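Section 3: Setting Up Your Nernel Kitchen Timer

Welcome, and thank you for choosing Kitutell! Take your time with this part – the timer will happily wait for you.

1. Slide open the back cover and put in 2 AA batteries, matching the plus and minus signs.

2. Press and hold SET until the hour starts to blink.

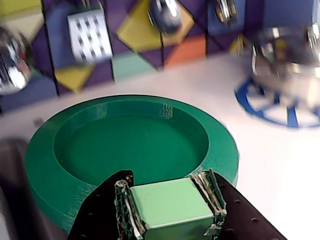 If the hour doesn't blink, let go, count slowly to five and try again. Use the arrows to reach the right time, then press SET once more.

3. Choose a chime. Arriaga is the gentle one, and Cavex will carry to the backyard.

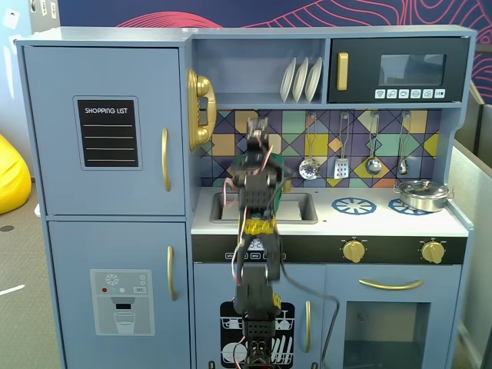
Placing the Timer

The magnet holds well on bare steel, but painted wood needs the stick-on disk from the box. Wipe the spot first and let it dry. Clear tape will do for a day or two, like the little patch on the rim of the green bowl, though steam loosens it sooner or later. 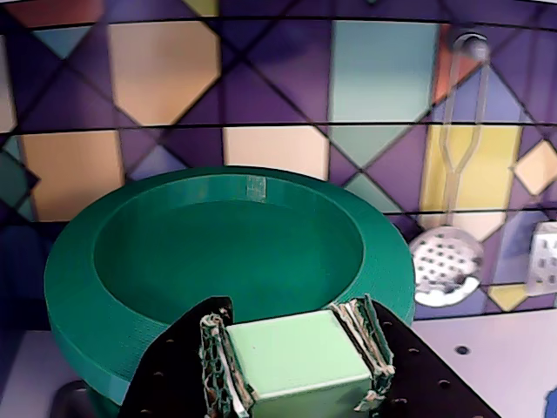
Caution: keep the timer away from burners and out of the sink. It can handle a stray splash, but please don't rinse it. A bowl with a wide, rounded rim like the big green one makes a poor perch, so set the timer flat on the counter beside it.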